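Skumik Bench Cell: Resetting the Strip Pick

Run this after a finger change or a collision stop.

1. Jog the arm to the park pose at 5 percent speed. Lock out the cell.
2. Check the base plate bolts. Torque to 17 Nm.
3. Wipe both grip pads. Replace them if worn past the line.
4. Clear the lockout and load program Nurham 3.
5. Set the strip on the bench next to the rack and teach the pick point. Approach straight down.
6. Close the gripper. Both pads must meet the strip at the same time. If one leads, shift the tool center and teach again.
7. Save, then log the cycle count. Next pad check is due in 500 cycles.

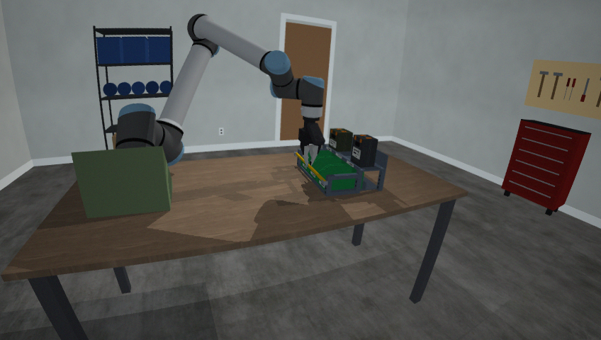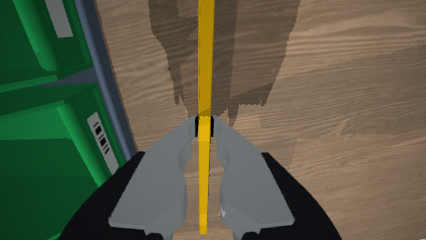
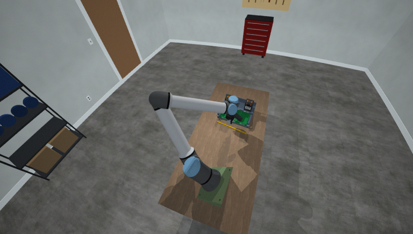 Strip pick at the bench; the second view shows the pads closed on the strip.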